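Gerlach Moves Its Thread Sealant Line to Skernside, Takes the Smell With It

SKERNSIDE, 2019-05-30 — Gerlach, maker of pipe joint compounds, anti-seize pastes and other substances that never quite come out of a shirt cuff, has opened a new blending and filling plant at Skernside. The plant takes over all production of the company's Ritwood thread sealant, which until February was mixed in the same building as the sales office. The sales office has asked us to say how much it will miss the arrangement. It will not.

Ritwood is a slow-setting paste for tapered threads on steel, brass and stainless pipe. It goes on with a brush, stays put on vertical joints, and lets a fitter back a joint off and try again before it takes a set. It is gray. Customers have requested other colors over the years, and we have read every letter.

The Skernside plant has two blending vessels, each with its own filling line, so that Ritwood and the heavier Givus anti-seize no longer have to share equipment. Under the old setup every change from one product to the other meant a full strip-down and wash, a job that took most of a shift and was assigned, by long tradition, to whoever had annoyed the foreman. With separate lines the wash is now a weekly affair, and the foreman has had to find other means of expression.

For distributors, the practical changes are these. Standard cans of Ritwood ordered by noon will ship the same day from Skernside. Full pallets will ship within two working days. The minimum order drops from 90 cans to 40, a figure our smaller accounts have been suggesting to us with increasing warmth. Part numbers, prices and the formula stay as they were. The lid is new. It opens with a flathead screwdriver, which is how everyone was opening the old one anyway, whatever the instructions said.

Givus will follow on a slightly slower schedule. Tubs filled at the old site will be sold through first, and they carry the same batch testing and the same shelf life as those from the new plant. Distributors who need all of one order from a single batch should say so when ordering and not when the truck is at the dock.

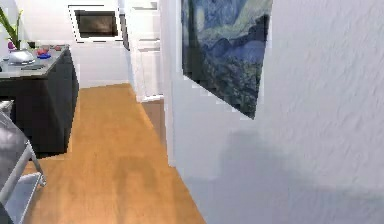 One distributor who has carried Ritwood for years told us that the lower minimum was welcome but that he would believe in same-day shipping when he had a can of it in his hand. He added that the old lid had cost him a good chisel. We have noted both points, and he will be getting his first order from Skernside along with everyone else.

Technical data sheets and safety data sheets for both products have been reissued with the Skernside address and are available from the Gerlach order desk. The previous sheets remain accurate in every respect except where to send complaints. Samples of Ritwood in the new can are free to stocking distributors on request, one to an account, and yes, we do keep a list.

About Gerlach

Gerlach makes sealants, anti-seize compounds and assembly pastes for threaded pipe and fasteners. Its products are sold through industrial distributors only. Callers hoping to buy a single can for a dripping radiator will be treated kindly and given the name of the nearest stockist.

Press and distributor inquiries: Gerlach order desk, Skernside.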